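Food Safety 1, week 3 handout – boards and benches
S. Lambert, Lamside campus

Quiz moved to Friday, bring a pen this time.

Cross contamination = germs going from one food to another. Mostly by hands, knives, boards, cloths. Raw chicken is the big one.

Wash, rinse, sanitise, air dry. In that order. Don't towel dry, the towel is usualy the dirtiest thing in the room.

Sanitiser: 1000 mL jug, follow the label on the bottle. Fresh mix every shift.

Grooves hold juice. Scrub along them with a brush, same for deep knife cuts. Board too scored – bin it.

Boards with a groove round the edge:
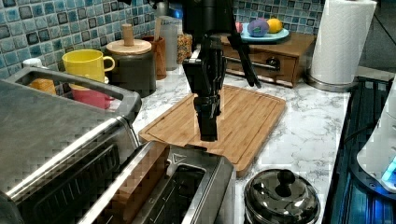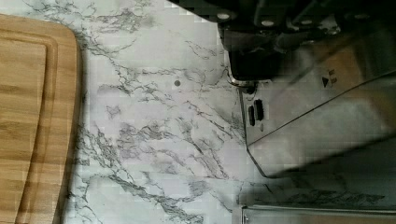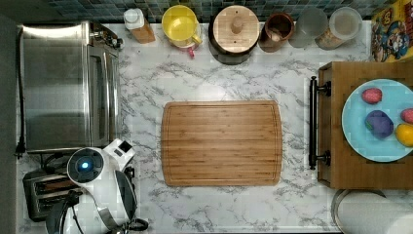

Storage – upright, not touching, never stacked damp. Colour codes are on p. 81 of the Bellamy reader, learn them.

Cloths: one job each, hot wash at the end of the day. Sponges we dont use at all.

Next week fridges and thermometers. Read the Omine case first.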